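Notebook, teleop bench
July 2023

Continuing with the pan-and-plate task in the simulator. Last entry left off with the glove calibration drifting on the left side. Inese Rätsep redid the offsets this morning and the thumb now closes where you think it closes. Before that it was landing short on every pinch and I was compensating with my wrist without noticing, so anything I recorded in March with the left hand should be treated as suspect. I have moved those files into the folder called old_offsets and left them there.

Setup today: both arms live, headset on, Terov gloves, stone counter from the Irkside kitchen set. Object positions shuffle a little on each reset. The instruction shown to the operator is "move the can from the plate to the pan." The other item on the plate stays where it is.

First block was mine. 12 demos, two thrown out. One I dropped the can off the side of the plate and went after it, and the recovery was so long that it would teach nothing useful. The other I pressed the pedal late and the start of the reach is missing. The rest look fine on playback.

Notes on how it feels to drive:

Depth is still the hard part. From the head view I tend to come in too high over the plate and then sink down onto the can. Inese goes in lower and from the side, and her grasps are quicker. We should agree on one approach before we record the big set. If half the demos come from above and half from the side the policy will split the difference, as we saw with the Strazds cup.

The thumb wants to be down before the hand arrives. If I open it at the last moment it catches the other item. Did this on three tries in practice, and it shoves the thing across the plate each time.

Left hand: I keep forgetting about it. When I concentrate on the right, the left drifts up and in, and on one run it bumped the pan handle. Inese suggests giving it a parking pose and holding it there with the clutch. Tried that for the last few demos and it helped. The other choice is to have the left hand steady the pan by the handle during the drop, but that makes it a two-handed task and we said we would keep this one simple.

Latency was fine all day. The lag I complained about last time was the recorder writing full-size images to the network drive. Now it writes locally and copies afterward.

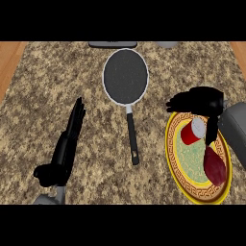 Rustia Manipulation Group — Teleoperation and Demonstration Team

Head view with the right hand over the plate, thumb pointing down, and the red can just below the hand. The pan has plenty of bare counter on the side toward the left hand, so there is room to park that hand farther out than it is here. I would also like the head pitched up slightly. The gray object behind the pan is only partly in view, and so is the rounded one next to it, and I would prefer the policy either sees them properly or doesn't see them at all.

Second block was Inese's. She used the side approach throughout and kept all of hers. Her motions are smoother than mine but she pauses before closing the fingers, and the pause shows up as a flat stretch in the joint plot. We talked about trimming it. I am against trimming by hand — better to ask for the next ones without the pause and leave these alone.

Running total for this task is 219 usable demos. Target is 1,000 before we train anything we intend to show people. A small training run on what we have is fine as a check on the data format, and Inese will start one tonight.

To do:
Write down the approach (side, thumb down early, left hand parked) on the sheet by the headset.
Change head pitch in the config and note the version number.
Ask Terov about the spare right glove. The index finger sensor on ours sticks when it gets warm.
Reset script still puts the can partly through the plate now and then. Discard those at reset, don't try to demo them.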